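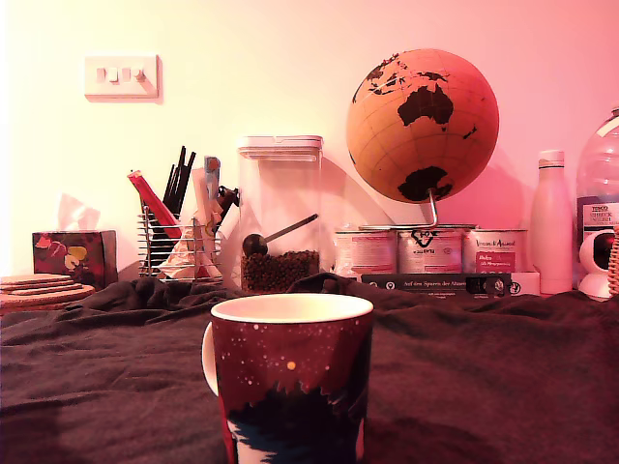
*A mug with a night sky on it, and a stack of cork coasters.*

I own more mugs than I have mornings for, and I would like to argue that this is fine.

The case against me is well known. A household of two people needs two mugs, possibly a third for the day the dishwasher is running. Everything past that is sentiment with a handle. I have read the decluttering books, and they want me to hold each mug and ask what it does for me. It holds coffee. They all hold coffee. As a method of telling mugs apart, the question has its limits.

My trouble is with the matching set. Last June we bought one from Duvwood, a very sensible line called Lomeo, in a gray that the catalog described as "quiet." They stacked. They fit the shelf. For 30 days we drank only from the Lomeos while the old mugs sat in a box in the hall, awaiting sentence. It was like staying in a decent hotel where you can't find your shoes. Every cup was the same cup. I lost track of whether I'd had my second coffee, because the second looked exactly like the first, and I believe there were afternoons when I had neither.

A mismatched shelf keeps order in its own way. There's the big one for bad news and long phone calls. There's the thin one that makes tea taste more expensive than it was. There's the one from a garden supply outfit called Grodent, given away free with a hose, which guests are never offered and which I would run into a burning house to save (a small fire, anyway). You reach for one before you're properly awake, and the choice tells you what sort of day you think you're having.

I'll grant that the shelf is ugly. Visitors with taste look at it the way they'd look at a dog in a sweater. But taste is for rooms that other people see, and a mug is used mostly by someone in a bathrobe who has not yet formed any opinions.

The box came back in from the hall. The Lomeos are in it now, stacked beautifully.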